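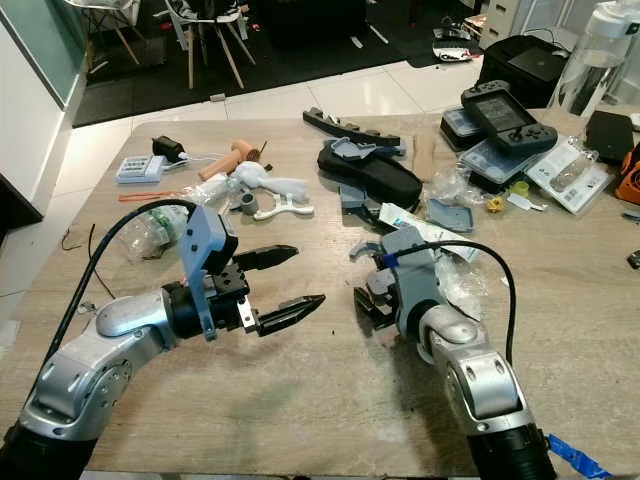 *Tools and parts on the table, Saturday.*

Saturday

Up early for the Flukham wall. Overcast, light wind from the south, render cool to the hand on the lane side and slightly damp along the bottom course. Left the bottom course alone and worked from the sill line up.

Keyed the primer where it had glazed. Whoever rolled it over winter loaded the sleeve too heavily, and there are runs set hard under the downpipe. Took them back with the scraper and a coarse block, brushed off, spot-primed. The patch dries a shade greyer than the rest. It will sit under the dark of the heron's back so I have not bothered matching it.

Registration marks next. The stencil for the body is 1670 mm across at the widest and 1246 mm high, cut from the heavier card, and it will not hang flat by itself. Last time I taped the top edge only and the belly lifted off the wall and gave me a soft line all the way down the breast. Today I pinned a batten across the top and ran low-tack tape down both sides, then dabs of repositionable adhesive behind the islands. Much better contact. The bridges at the neck are still too thin. One tore when I peeled the sheet and I mended it with tape front and back, trimmed to the line. For the next bird I will leave the bridges at 10 mm and fill the gaps by hand afterwards.

Order of layers as done:

- mid grey through the body sheet, full coverage, can held well off
- dark through the wing sheet, lighter passes, built up
- off-white on the throat and brow, fat cap swapped for the skinny one
- legs freehand with a brush

The mid grey is the old batch from the shop in Julness and it is warmer than the new one. In the can they look the same. On the wall, side by side and dry, the old one goes to brown. I used it for the whole body so there is no join, and kept the new batch for the reeds, where a cold grey is welcome. Wrote OLD on the lids with the paint marker. Should have done that in March.

Overspray on the left edge, from the gap between the batten and the render. A band the width of a thumb. Cut it back with the background colour and a small brush, feathered, two coats. Visible if you stand close with the light raking. Not visible from the footpath.

Caps: the skinny one spat twice in the first minute and was fine after that. Cleared by inverting and spraying until it ran clean, then a soak in the jar. I still think the spitting comes from leaving the cap on the can overnight. Will pull them all off from now on and see if it stops.

Stopped for lunch at noon. Ate in the ute. A woman with a pram asked if it was a stork. Told her a heron. She said it looked like a stork. The bill is probably too heavy. Measured it against the drawing afterwards and the drawing is the same, so the fault is in the drawing. I can thin it from underneath with background colour once the dark has cured, and lift the line of the jaw slightly towards the eye.

The eye itself I have left. It wants to be done last and from the ground, with somebody else moving the ladder out of the way. A stencil eye always looks like a button. Brush, enamel, one highlight, and the highlight off centre to the same side as the streetlamp, because at night that lamp is the only light the wall gets.

Afternoon – reeds. Cut a short repeat from offcuts, two different stems, and flipped them alternately along the base. The repeat shows if the spacing is even, so I spaced by eye and crossed a few. Three of the crossings look right and the rest look like a fence. Broke up the fence part with single strokes in the warm colour. Left it at that. It's easy to keep fiddling with reeds until the whole lower third is reeds.

The gallery rang while I was washing out. Lumbao want a studio edition of the heron for the group show, on paper, small. They had assumed I could just reduce the wall stencil. I explained that it does not reduce: the bridges go to nothing, and the wing markings, which read as feathers across a lane, read as crumbs on a sheet of paper. It would need redrawing with fewer shapes. They said that was fine and asked whether the deadline could stay where it was. I said yes before thinking about the drying.

Notes for the paper version, while I have them:

- screen instead of stencil, coarser mesh for the flat grey
- print the throat as bare stock, no white ink
- keep the two greys, old and new, since the difference is useful at that size
- trial on the cheap stock first, cotton rag only once the registration holds
- sign under the legs, pencil, no stamp

The rag moves with humidity. Last run for them I printed the second colour a day after the first and the sheets had grown across the grain, enough to open a pale line along the back. This time both colours go down in the one session or the paper gets hung in the room beforehand and left to settle. The second option is slower but I trust it more. There is a roll of blotter somewhere under the flat file.

Also to settle: the Grilness commission. They have sent photographs of the wall and it is brick, unpainted, with deep raked joints. Stencil on raked joints bleeds into every course. Either the area gets rendered first, at their cost, or I do it by brush and quote for the extra days. I would sooner brush it. Brick takes a broken line well and the joints could be left to run through the bird. Have to ask whether there has been any sealer on it. The photographs show a sheen on the upper part that might be sealer or might be the flash. Water test will tell: if it beads, the primer has to change.

Supplies needed: tape, low-tack, the wide one. Blades. Respirator cartridges (these are past it, I could smell the solvent by three). Turps. Card, heavy, if Julness have the long sheets back in.

Packed up at dusk. Stencils wiped and laid flat between boards, body sheet on top on account of the mended bridge. Photographed the wall from the far side of the lane with the lamp just on, and the old grey has gone quite green under it. Check again after a full dry day before changing anything.

Right wrist sore. Trigger grip for the next session, and swap hands on the background.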